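Stoler Tasting Circle
Minutes of the January 2026 meeting

Present: Meenakshi Venkataraman (chair), Vasilică Roman, Aliki Kouris, Kaj Hjaltadóttir, Steinar Sveinbjörnsson (minutes), and a very good crowd besides.
Apologies: none received.

1. Minutes of the last meeting

Read and accepted with one correction. The ginger syrup was Kaj's recipe and should not have been credited to Vasilică, who says he would be happy to keep the credit anyway. Corrected.

2. The room

Meenakshi opened with thanks to everyone who helped set up the new tasting corner at the Avell Street hall. What a difference! The pale oak-grain table is a pleasure to work at, and the woven screen behind it makes the corner feel like its own little room. Aliki said she could smell what she was tasting for the first time in months, now that we are not next to the coat rack.

Two matters arising. The hall would like the screen folded and put against the wall when we leave, and the table wiped with a damp cloth only, no spray. Kaj will write both on a card and tape it inside the cupboard door.

Vasilică asked whether we could have a second lamp. Steinar has one at home and will bring it.

3. Money

We have 3000 in the account after paying for the hall through July. Aliki proposed spending part of it on matching white bowls so that we can stop borrowing from three different kitchens. Strong support for this. The discussion then moved on to rim thickness and stayed there for some time. Kaj prefers a thick rim because it is easier to carry when full. Meenakshi prefers thin for sipping. Agreed: Aliki to get prices for 20 bowls of each kind and bring one sample of both.

4. Table layout for the dark round

This took up most of the evening and was the best part of it. The dark round is the one where everything in the bowl looks alike and you have to work from smell and taste — soy sauces, black coffee, dark vinegars, strong teas, broths cooked right down. Vasilică has been wanting to run it for a year and came with a full page of notes.

His main point was that the bowl should be white and well filled. In a shallow pour the edge goes thin and brown and gives the game away to anyone who knows their vinegars. He also wants one small black spoon per bowl, kept with that bowl all night. We have had spoons wander before (the fish sauce evening is still remembered by several members).

Kaj asked where people should put their own things. At the moment the table collects takeout cups, jars, boxes and bags, and she is in favor of this up to a point. She likes that you can look across and ask somebody what they are drinking. Meenakshi agreed that a bare table feels like a test and she would hate for us to go that way.

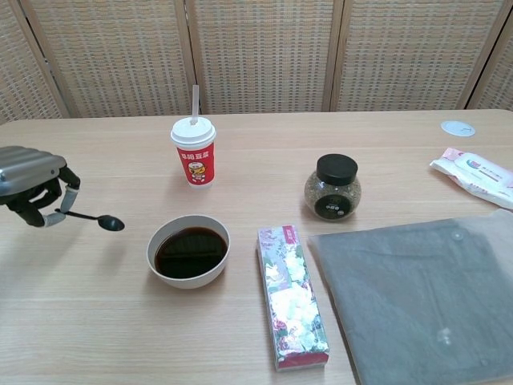 Aliki wondered if personal drinks could affect the tasting, especially anything sweet. General feeling was that they could, a bit, and that plain water between bowls fixes it. Drinks are welcome but should stand behind the bowls on the screen side. Long boxes and other packaging can go wherever there is space as long as elbows are considered.

Jars with screw-top lids are to stay closed until their turn. Steinar pointed out that dried herbs carry a long way once opened and that we lost most of a tea round to an open jar of savory last July. Agreed without a vote.

Order of tasting was discussed at length. Vasilică had salt first, then sour, then bitter. Meenakshi argued for bitter first, on the grounds that after salt everybody just wants bread. We tried a short version of both orders on the spot, with much scribbling, and bitter first won by 9 votes to six. Vasilică took it very well and has already redone his page.

Each round will run 15 minutes, with talking allowed in the last five. There was a plea from the far end of the table for talking to be allowed throughout. Not carried, but warmly heard.

5. Labels

Kaj showed her idea for covering jar and bottle labels with a paper sleeve that slides off at the reveal. Really lovely work, and so simple. Some labels are small and sit right on the front, so one sleeve size may not do for everything. She will make two sizes and bring them next time. Members with jars from abroad are asked to write the contents on a slip in English and give it to Kaj beforehand, folded.

6. Visit from the Hviid group

The Hviid group have written to ask if they can join us for an evening. Everyone in favor. They are keen bakers and have offered to bring rye bread, which Meenakshi says settles the salt question. Steinar to reply and suggest the dark round.

7. Tonadine

Tonadine, our recipe booklet, is nearly ready. Aliki has every page except the pickled plums and the broth. She would love a few more short pieces, even half a page, about something you keep on your shelf and why. Vasilică promised the broth by the end of the week. This was written down at the request of several people.

8. Any other business

A lid was left behind last time, black, fits a squat jar. Ask Steinar.

Kaj would like to try an herb and seasoning round in the spring, all dried, nothing in liquid. A lot of excitement about this and three people offered jars before she had finished speaking. To go on the next agenda.

Actions
Aliki: bowl prices and samples; chase booklet pages
Kaj: cupboard card; sleeves in two sizes; notes for the herb round
Vasilică: clean copy of the dark round order; broth recipe
Steinar: lamp; reply to Hviid
Meenakshi: book the corner for the extra evening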